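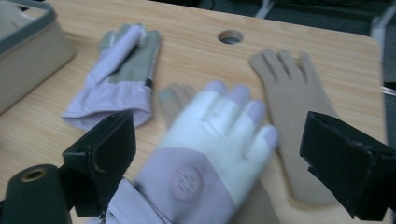 Gloves on the table, one hand already in.

The bus was at 11 and it was ten to, and Renji Kudo still had not decided about the gloves.

All of them out. Every pair in the flat, out of the drawer, off the hook, out of the bottom of the wardrobe where his sister's things had been since April. Ninety steps down to the street, he had counted them once with a broken lift and a suitcase. Twelve minutes if he ran. He didn't have twelve minutes.

"Just take some," said Isla from the hall. "Any."

"They're not for me."

"I know they're not for you."

She had her coat on. She had the keys in her mouth, by the sound of it. He pulled a lavender one on to see how it sat, the one with the round badge on the back, and it was too small and he knew it would be. Mum's hands. He had his mother's hands everywhere but across the knuckles.

Off again. Put it down. Pick up the tan. No.

The letter from Grímsdóttir House said warm things, named, nothing with strings. Room 205. It said residents were encouraged to bring items of comfort. He had read that line standing at the sink and then again on the stairs and it had got no better.

"What did she wear for the garden?" he shouted.

"What?"

"The garden. With the roses."

"The ones with the sleeves!"

Right. The sleeves. She'd had them from the catalogue, Hodedero or some such, and she'd been so pleased. No more scratches, Renji, look. Holding both arms up like a surgeon. Dad laughing so hard he had to go and stand by the shed.
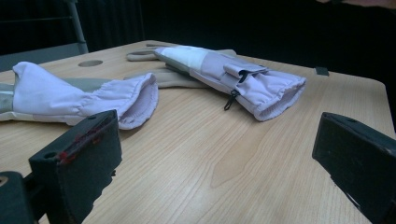
The ones with the sleeves.

He smoothed them out a bit. Stupid, they were going in a bag. The little pocket was zipped and he pressed it with his thumb, thinking seeds, thinking a bus ticket, and there was something in there, thin, and he didn't open it. Not now. Seven minutes.

There was no garden at the place. There was a balcony, the woman on the phone had said, and somebody's tomatoes.

"Renji."

"Two secs."

"You said that at half past."

He rolled the sleeves up and shoved them in the Isero bag with the slippers and the radio. Then took them out. Then in again. She might ask. She might look at them and say whose are these, and he would have to stand there and say yours, Mum, and that was teh bit he had been putting off all morning with drawers and hooks.

Leave those in, then. Fine.

And something for actual cold hands, because she always had cold hands, she used to put them down the back of his collar in the queue at the baker's.

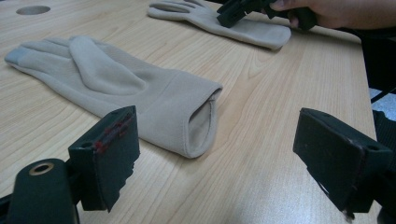 The soft ones, then. Plain, fuzzy, nothing to do up. He put his own fingers just inside the cuff and held them there and it was a daft thing to be doing with a bus coming.

"I'm going down," said Isla. "I'll hold it. I'll lie in the road."

The door went. Her feet on the stairs, quick, then quicker.

He wrote KUDO on two bits of tape and stuck one in each, crooked. Bag. Coat. Phone, where was the phone – pocket. The rest of the gloves could stay were they were till tonight.

Halfway down he stopped, unzipped the bag on the landing and felt about for the little pocket. A packet of sweet peas. Unopened.

He ran.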